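Living With a Touchy Nose: Household Tips for Easier Breathing

Posted 24 January 2026 in Home & Workshop

I have been sneezing in this house for 82 months, and I count them. In that time I have bought a lot of things that promised to stop it, most of which are now in the garage collecting the very stuff they were meant to collect. What follows is what I still do.

Start with the bedroom

You spend a third of your life with your face in a pillow, so begin there and ignore the rest of the house for a week. Wash sheets and pillowcases hot, as hot as the label lets you. Zippered covers for the mattress and pillows are worth the money, and the crinkling noise stops bothering you after a few nights, or you stop noticing because you are finally asleep.

Leave the bed unmade for an hour in the morning. Dust mites like it warm and damp under a tucked-in comforter. I was told as a child that an unmade bed was a moral failing and I have enjoyed every minute of being right.

Anything stuffed and sentimental can go in a bag in the freezer overnight, then through the wash. Label the bag. A bear behind the frozen peas is a bad thing to meet at breakfast.

Dust damp, and from the top

A dry feather duster is a device for moving dust from the shelf to your lungs. Use a microfiber cloth, barely wet, and rinse it when it turns gray. Go top to bottom: ceiling fan, door frames, shelves, then floor. Put an old pillowcase over each fan blade and pull it back toward you, so the fluff ends up inside the case and off your hair.

Wear a mask for the fan. I skip it about every third time and regret it on schedule.

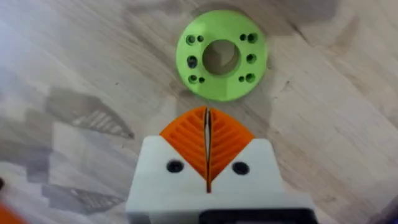 Vacuum slowly. Most of us push the thing like we're late for a bus. One slow pass forward and one slow pass back will lift more than six quick ones, and a sealed machine with a HEPA filter won't blow the fine stuff out the back. Mine is an old Orlandini with a cracked handle, and I have no plans to replace it until the wheels come off. Empty it outdoors, upwind. Learn which way upwind is before you open the lid.

If someone in the house has asthma, they should be somewhere else while this is going on, and for a while afterward. It's also the best excuse for getting out of housework ever handed to a person, so expect it to be used.

Watch the damp

A cheap humidity gauge will tell you more than your knees do. Somewhere between 30 and 50 percent is a good place to sit. Higher than that and the mites and mold settle in; much lower and your nose dries out and complains for different reasons. Run the bathroom fan during the shower and for twenty minutes after. Pull the couch a couple of inches off the outside wall and look behind it. I'm sorry about what you'll find.

My Gullberg dehumidifier sits in the basement and hums like a man waiting for an elevator. In January it hardly runs, and the bucket still needs scrubbing, a job I put off until the smell makes the decision.

Workshop dust counts too

Sanding dust is finer than what's under the bed and a good deal meaner. Sand outside if the weather allows. If it doesn't, close the door to the house, hook the shop vac to the sander, and wear a snug respirator — a bandanna makes you look like a train robber and does about as much good. Keep shop clothes in the shop. Two hooks by the door, one for the apron and one for the hat, did more for my kitchen than the Onavine air cleaner I had running in it.

Don't sweep dry. Vacuum, then wipe the bench with a damp rag. And never, ever use compressed air to tidy up, however much fun it is.

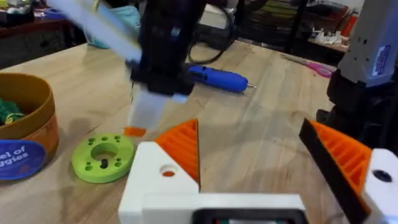 How often should I change the filter on the furnace?

Every two or three months suits most houses, and monthly if you have shedding pets or a workshop on the same air system. Hold it up to a light; if the light doesn't come through, you're overdue. Write the date on the cardboard edge with a marker and check that the arrow points toward the furnace. Mine pointed at the hallway for an entire winter.

Skip the perfume

Plug-ins, scented candles and sprays that claim to smell like a mountain can set off a wheeze all by themselves. Open a window for ten minutes when the air outside is decent, and keep it shut on smoky or high-pollen days. For kitchen smells, run the range hood before the pan gets hot, and wash its grease filter now and then in hot water with dish soap. I soak mine in a Kotwood roasting pan that has never seen a roast.

One last thing, for the medicine cabinet: check the expiration date on the inhaler, and the spare, and the one in the glove box. A car is a poor place to keep one, being an oven in summer and an icebox now. Bring it in tonight.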